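Über uns

Der Trägerverein Naturpark Trekell betreut das Schutzgebiet am Unterlauf der Castance, vom Wehr bei Beaulieu bis zur Mündung. Der Park umfasst 1.330 Hektar, der größte Teil davon Auwald und Feuchtwiesen. Wir sind ein gemeinnütziger Verein mit Sitz in Beaulieu.

Aufgaben

Wir halten die Wanderwege instand, beschildern die Zugänge und mähen die Wiesen am Ostufer einmal im Jahr, in der Regel im September. Das Westufer ist Kernzone und wird nicht bewirtschaftet. Zum Park gehören außerdem zwei Bootsanleger und der Zeltplatz Urkotport mit 150 Stellplätzen. Der Zeltplatz ist von April bis Oktober geöffnet – bei Hochwasser bleibt die untere Wiese gesperrt.

Geschichte

Bis zum Bau der Straße lief der Warenverkehr im Tal über den Fluss. In Urkotport wurde Holz verladen, die Reste der alten Kaimauer sind bei Niedrigwasser noch zu sehen. Der Verein entstand aus einer Initiative gegen die Begradigung der unteren Castance. Heute hat er 279 Mitglieder.

Finanzierung

Der Park finanziert sich aus Mitgliedsbeiträgen, Platzgebühren und Zuschüssen der Gemeinden. Der Eintritt ist frei. Für Gruppen ab 20 Personen bitten wir um Anmeldung.

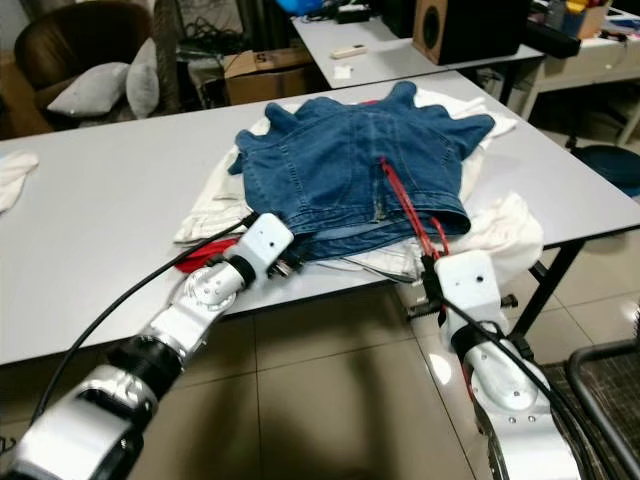
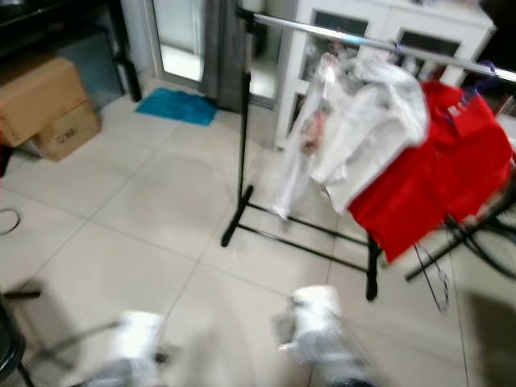
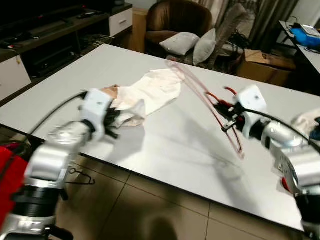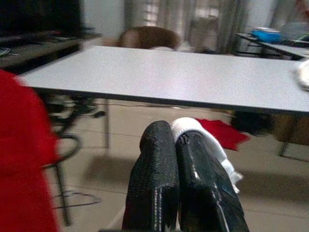 Anfahrt

Der Hauptparkplatz liegt an der Straße nach Beaulieu, 200 Meter vor der Brücke. Von dort führt ein befestigter Weg zum Anleger. Hunde sind auf allen Wegen an der Leine erlaubt, in der Kernzone nicht.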